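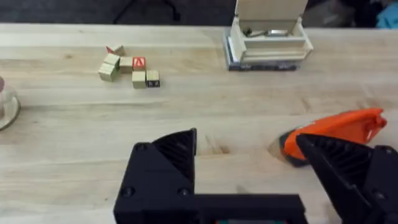 # Celebrity account shows as suspended: how do I tell a suspension from a deactivation or a rename?

**tallgrass_653**

I help run a fan archive for the singer Drerska. We log her public posts and the replies she leaves under other people's posts. Last night her main profile stopped loading on Mirer. The sequence, as far as I can reconstruct it:

- She posted 16 stories in a row about the split with her ex, naming him in most of them.
- The stories disappeared one at a time over the next hour.
- The profile page then changed to "This page can't be shown."
- Her old comments are still visible under other accounts, but her name on them is gray and can't be clicked.

Two gossip blogs say she was suspended. A third says she deactivated the account herself after a call from her label. Her Sokis account is still up and she posted there this morning, without mentioning Mirer.

I need to label the entry correctly in the archive. Is there any way to tell from the outside? I would also like to know if the stories can be recovered if the account returns.

---

**Szu-yu Choi**

You can narrow it down, but you can't confirm it without a statement from her or the platform.

The useful sign is the gray name. On Mirer, when a user deactivates, their comments are hidden along with the profile and come back if they log in again. When the platform suspends an account, the comments stay in place with the link removed. A rename leaves both the comments and the link working, and the comments show the new name. What you describe matches a suspension.

Two cautions:

1. Cached pages can mislead you. Log out, clear the app cache and check the same comment in a private browser window. If it is missing there, you were looking at an old copy.
2. Stories vanishing one at a time is a separate event. It can mean individual removals after reports, or it can mean she deleted them. The two look the same from outside.

To check for a rename, open an old group post where she was tagged. Tags follow the account and will show the current handle.

As for recovery, stories expire on their normal timer even while an account is suspended. If it is restored next week, the posts will return and the stories will not. Save any screenshots you have with the capture time in the file name.

For the label, I would use "unavailable – suspension reported" and link the blog posts. Change it only when there is a direct source.

---

**halfpint**

its a suspension, same thing happened to Halász in July when he went after his ex-manager. he was back in 6 days and acted like nothing happened. she'll be back

---

**moth_ledger**

Agree with Szu-yu Choi on the label. One correction on the comments: the gray name also appears if the account owner has blocked you. Test from a second account that has never interacted with her. If the name is gray there too, blocking is ruled out.

I would also leave the blogs' post counts out of the archive. One of them claims 400 deleted posts and gives no source for it.

---

**tallgrass_653**

Checked logged out and from a second account. Gray in both, and the tag on an old group post shows the same handle as before. I've labeled it "unavailable – suspension reported" for now.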